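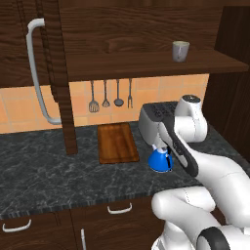

Before you fit the Rollico flood barrier, please set aside an unhurried hour to decide how high you want it to protect you, because everything else in this section follows from that one number. Most homes in the lower streets of Clulavcombe had water to the tops of their door sills in the August flood, and a few had a good deal more. When you mark your own level, carry the line right through the ground floor and see what lies under it and what lies over it. In a kitchen like this one, the small gray cup up on the open shelf and the utensils hanging below it are well out of harm's way, and you can spend your worrying on whatever is kept near the floor.

## 4. Fitting the barrier to a door opening

You will need the two side channels, the bottom seal, the panels and the bag of 11 fixing bolts (one is a spare, so don't fret if you have it left over at the end).

1. Sweep the threshold well and let it dry. Old leaves and grit are the usual cause of a weeping seal, and a minute with a stiff brush saves a lot of mopping later.
2. Hold the first side channel against the wall and check it with a level. Mark the holes in pencil, then do the same on the other side.
3. Drill the holes and bolt both channels in place. Tighten by hand first, then give each bolt a half turn with the wrench – no more than that, please.
4. Press the bottom seal along the threshold, starting in the middle and working outward.
5. Slide in the panels one at a time, with the Rollico name facing the street. Each panel should drop onto the one beneath with a soft bump.
6. Turn the two clamps at the top until the seal is squeezed evenly from end to end.

**Caution:** Do not stack panels above the red line on the channels. Water held back too high can push on a wall harder than the wall can bear, and there comes a point where it is safer to let it in.

**Note:** Each panel is 300 mm high. If your opening is wider than 104 cm, you will need the center post, described in Section 6.

## 5. Clearing the ground floor

Once the barrier is up, go indoors and work from the floor upward. Low drawers come first, then the bottoms of tall cabinets. Margarida Valente, who looks after our customers in Gramdale, suggests emptying drawers straight into lidded crates and carrying those upstairs, and we think that's very good advice.
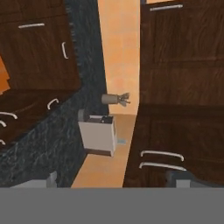 *Kitchen with low drawers and a tall cabinet.*

1. Turn off the gas and electricity, if you can reach the switches with dry feet.
2. Close the valve on the floor drain.
3. Leave the doors of empty base cabinets open, so they can dry out afterward.

If a panel or seal is damaged, write to Ayodele Akinola at our Lekota workshop and quote part number 257.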